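Home | Courses | Equipment | Travel | Subscribe
Search this site Go

The Long Way Around Pralbridge
By Loredana Gentile

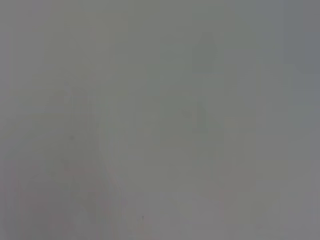

A gray haze, with one darker upright shape to the right.

Walking is allowed at Pralbridge any day of the week, but on Sunday it is the only way to play. The carts stay in the shed until Monday morning. The rule is older than most of the members, and new ones are told about it before they pay their dues.

The course measures 3959 yards from the forward tees, and most of the walkers play from there. Natalina Martinelli has been head professional for six seasons. She started the walking group in May of her first year with four players. It now has 67 names on the list, and the early tee times fill first.

"People think they'll be worn out by the 12th," she says. "They usually play the back nine better. They've had time to think about the next shot."

The hardest stretch comes after the turn. The 10th climbs to a green cut into the hill, and the 11th tee is another 234 yards up a gravel path. Players pushing three-wheel carts tend to stop halfway. Shanti Rathore, a 14 handicap, carries seven clubs in a light bag – no long irons, one wedge – and says she hasn't missed the others.

Her regular partner, Ravindra Bhardwaj, went the other way. He carried a full set for two summers, hurt his shoulder and bought a push cart. He checks the tire pressure before every round and keeps spare spikes in the side pocket.

Shoes matter more than bags, Martinelli says. She tells beginners to walk nine holes in a new pair before trying 18, and to bring a second pair of socks.

Green fees are the same for walkers and riders. Martinelli has asked for a lower walking rate twice, and the club will take it up again this winter.

Print this article | E-mail this article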